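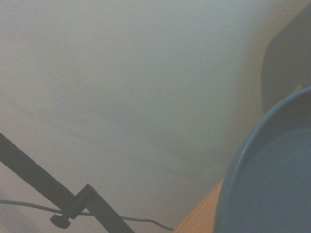 A pale wall and part of a wooden surface in the Busetstead workroom.

12 shares | 3 comments

Busetstead will open its workroom to residents in February, with tables set out for sorting and pricing donated dishes. The room has been repainted at a cost of $2,737.

Dayana Medrano, who runs the sale, said 80 people have asked for a place. Each session has room for 32.

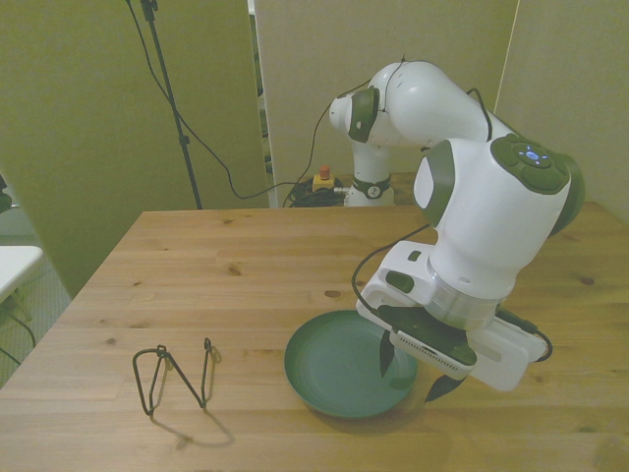

Plates and shallow bowls will be sold singly, starting at $3. Getsemaní Pacheco is taking donations at the Arklow entrance until 5 p.m. Chipped pieces will not be accepted, and boxes should be marked with the owner's name.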